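Bemoda-Festival im März: eigenes Geschirr erlaubt?

Wir fahren zu viert aufs Bemoda und haben Tickets für den Abend mit Silik. Auf der Seite steht nur, dass Glas verboten ist. Darf man Becher und Schüsseln aus der eigenen Küche mitnehmen? Und wann sollte man da sein, wenn man vorne stehen will?

Valentina Arancibia

Kunststoff ging letztes Jahr am Eingang ohne Probleme durch, Getränke mussten draußen bleiben. Die Halle fasst 2.000 Leute, verkauft waren 1.880 Karten. Einlass war um 17 Uhr, wir kamen eine halbe Stunde vorher und standen in der dritten Reihe. Vom Bahnhof Itmont fährt der Bus 309 direkt hin -- der letzte zurück geht aber vor der Zugabe.

Agustina Ledesma

Kommt früh. Mit dem Auto lohnt es sich nicht, der Parkplatz kostet extra. Becher und Schüssel sind bei uns immer dabei:

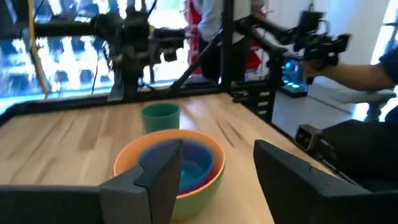
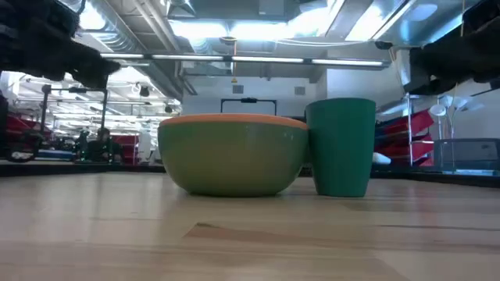
Ähnliche Fragen

Zúñiga-Konzert verlegt: Gilt mein Ticket weiter?
Bemoda: Wo tauscht man das Ticket gegen das Bändchen?
Kinder unter 12 beim Abendprogramm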